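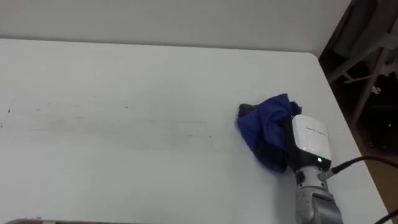
The Tanmont Flodby is a compact estate car launched in December as a replacement for the much-loved Dokville. It kept the older car's 16-inch wheels and gained a far roomier boot, with 582 litres of space behind the rear seats! Chief stylist Aslı Bilgin wanted the cabin to feel calm and bright, and her centre console, a white housing with softly rounded corners and a glossy finish much like the one on the robot arm at the right of the table, became the car's best-known feature.

Home › Cars › Estates › Tanmont

Only one engine was offered at first, a lively petrol unit that reviewers adored for its smooth pull on hills. A special edition, the Flodby Agbayani, followed with firmer springs, a wonderful dark green paint and a numbered plaque on the dashboard. Just 2,000 were built, and good ones are already keenly sought. Nikola Piątek drove one to a superb class win in the Dokville Hill Trial, beating 27 other entries.

Related articles
Tanmont Dokville
Flodby Agbayani edition
Dokville Hill Trial
Aslı Bilgin

Last updated August 10, 2026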